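# Spur gear

A **spur gear** is the plain, straight-toothed kind of gear, the one most people draw when you ask them to draw a gear. The teeth run parallel to the hole in the middle, so two of them will only mesh properly when their shafts are parallel too. I've been keeping this entry on the Grenwood hobby wiki for a good while now, and I still think spur gears are the best place for a beginner to start (cheap, easy to find, very forgiving!).

## Parts

The hole is called the **bore**. The flat sides are the **faces**, and the distance from one to the other is the **face width**, which is what people mean when they call a gear thick or thin. A thick gear spreads the load along a longer tooth and runs happily next to a partner that's a bit out of line. I like them thick. My friends in the Vodumcombe clock group like them thin and we've agreed to leave it there.

Two gears only work together if their teeth are the same size, and that size is given as the **module** in metric or the **diametral pitch** in inches. Please check this before you order. I once mixed the two systems in one gearbox and it made a noise like a coffee grinder full of gravel.

## Ratio

Count the teeth on the driven gear, divide by the teeth on the driver, and you have the ratio. A ratio of 2 means the driven gear turns at half the speed with twice the torque, minus whatever you lose to friction. My little Nishad winch motor runs at 730 rpm with no load, so one 2-to-1 pair brings it down to 365, still way too fast for a winch, and that's why there's a second pair behind it.

## Materials

Steel and brass are the old standbys. Small gears for toys, printers and kitchen gadgets are very often plastic, usually nylon or acetal, and they run quietly with little or no grease. White is a common color for them, though color tells you next to nothing about which plastic you've got. I keep mine in the Gurkeck parts drawer, bin 746, along with a lot of washers that don't belong there.

## Handling and storage

Lay small gears flat on one face, on a dark surface if you have one, and a white gear will be easy to spot. On their edges they roll, and they roll a long way. Wipe the teeth with a soft brush before fitting, and turn the pair by hand through a full revolution before you put any power on it. If it binds at one spot every time around, look for a burr or a bit of grit at the root of a tooth.

## See also

- Helical gear
- Bevel gear
- Rack and pinion
- Backlash 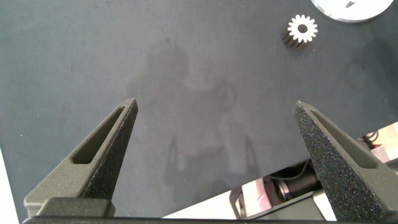 *This page was last changed in September.*

A small white spur gear with short, blunt teeth and a thick body, lying on a dark gray surface.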